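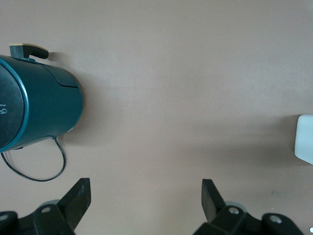 November 7, 2019

Water meter at 7:00: 894. Same reading as last night at 23:00, so the overnight loss is fixed or was never in the house line. I will leave the garden valve shut until the weekend and read again.

Hardness test before breakfast. Cold tap, kitchen, first draw discarded. The strip gave a color between the second and third blocks, which I have been recording as the third for consistency. Unchanged since June. The Telier cartridge under the sink is due for replacement by the date on my label, but the test gives me no grounds to do it early. Flow through the filter tap is slower than it was. I timed a one-liter jug and then discovered I had not written down the time from the last change, so there is nothing to compare it with. Time is now penciled on the inside of the cabinet door.

Descaled in the afternoon. Citric acid, 2 level tablespoons to the liter, brought to a boil and left to stand. Vinegar works at the same pace but the smell stays in the kitchen until the next day. Poured off, rinsed 3 times, boiled once with plain water and discarded that as well. The sediment from the first pour was white and fine. The shower head got what was left of the solution, in a plastic bag held on with a rubber band. Two of the outer nozzles are still blocked and will need a pin.

Jeptoo Makori telephoned at lunch about the well samples. She has results for the upper field and the yard but not for the spring, where the bottle was returned with a loose cap. Iron is up in the yard sample. She thinks it is the old casing. I think it is the low water level after a dry fall, and said so. We agreed to draw the spring sample again on Monday and to let the pump run for 5 minutes first, which I believe was skipped last time. Must boil and cool the spare bottles by Sunday.

Ingvar Fogh came for the pressure gauge at four. He wants to put it on the line behind his boiler, where the Josteck valve has been chattering. I told him to check the expansion tank before buying another valve. If the tank has lost its air charge, a new valve will chatter too. He listened, then asked what a new valve costs.

Pressure at our own outside tap, before the gauge left: 3 bar with everything closed, falling to a little over 2 with the bath running. Acceptable for pipe of this age.

To do: washer for the laundry tap (measure the old one first, the last guess was wrong). Lag the pipe in the north wall before the first hard frost. Move the citric acid out of the baking cupboard and label the jar.

Meter at 22:40: 894 and the small dial a third of the way round. Bed.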